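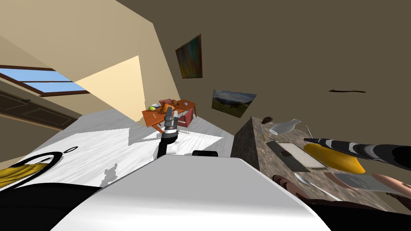

Wooden table and stone countertop

Work With Us > Trades > Kitchen Fitter

G'day, I'm Nassoro and I run Trummer, a little kitchen and bathroom reno crew. I'm after a fitter to join the 4 of us from June — someone who's happy hanging cabinets one day and fixing a wonky floor the next!

We've got a big job on at Soron (a whole row of older units, new kitchens right through) plus the usual family homes. You'll need your own hand tools, a licence and a decent eye for colour, as clients will ask you. Pay's $691 a week to start for three days, with more days later if you want them.

No fancy résumé needed. Ring me any Monday after 4 and tell me about a kitchen you've fitted — I'm keen to hear it.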